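Progress report to Atell, second period
Project: Ojeda guest rooms and bedding lending program
Prepared by Amancay Henríquez

We had a wonderful few months! When I wrote to you last, the bedding closet was a stack of boxes and the guest rooms had only just been painted. Since then we've lent out bedding to families all over Dudora, opened the last of the rooms for relatives of hospital patients, and learned a great deal about washing cotton.

## Where things stand

Your grant covers two things, the rooms and the lending closet, and I'll take the rooms first. All 4 are open. Guests stay six nights on average, usually while someone in the family is recovering from surgery, and several have written us the kindest notes. One grandmother left a jar of plum jam on the windowsill with our name on the lid (it lasted one afternoon).

The beds are now made up the same way in every room, with a cream sheet on the mattress and a colored cloth on top. It makes mixing and matching after laundry so much quicker, and the rooms look cared for when people arrive tired at ten at night.

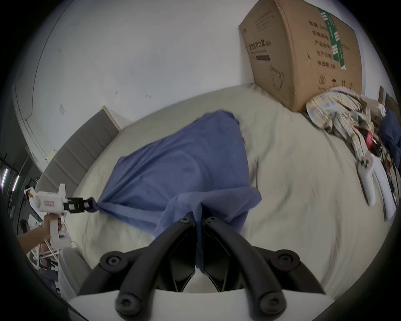
## The lending closet

We lent 798 pieces of bedding between March and August, counting sheets, covers, blankets and pillowcases. Almost 13 percent came back late, and nearly every one of those came back after a single phone call. Losses were tiny. A few items returned with stains we couldn't shift, and those have gone to the animal shelter on Herov Street, where they were very happy to get them.

The most requested things, in order:

1. Twin fitted sheets
2. Warm blankets
3. Large covers for shared beds
4. Crib sheets, which we did not plan for at all

Crib sheets deserve a word. We had budgeted for none and were asked for them in the very first week. I moved $60 over from the shelving line to buy a starter set, with your office's okay by email, and they have hardly been on the shelf since.

## Laundry

Our old washer gave up in May. The repair shop got it going again for less than we feared, but we lost two weeks and had to carry everything to the laundromat. I'd like to thank the neighbors who lent us their cars and their trunks! We now wash whites and colors on separate days, and the blues have stopped turning up as pale streaks on the sheets.

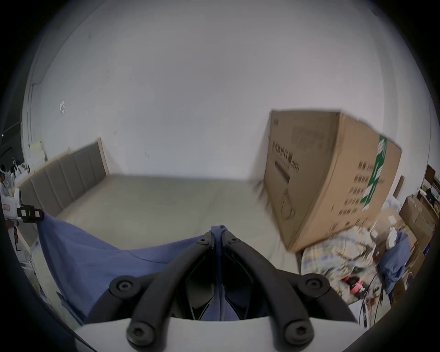

*Blue cloth, held up by a fold beside the bed.*

## Money

Spending is on track. Rooms are slightly under, thanks to donated paint, and laundry is over by the cost of the repair. The two very nearly cancel out. The full ledger is in the attached spreadsheet, with the crib sheet transfer marked in the notes column.

## What's next

- Buy 6 more warm blankets before the cold weather
- Put up the second set of shelves
- Print the borrowing card in Spanish as well as English
- Agree with the hospital on a single phone number for room requests

The one thing I'd ask of you is a decision on the dryer. The quote is in the same attachment and holds until the end of next month.

Amancay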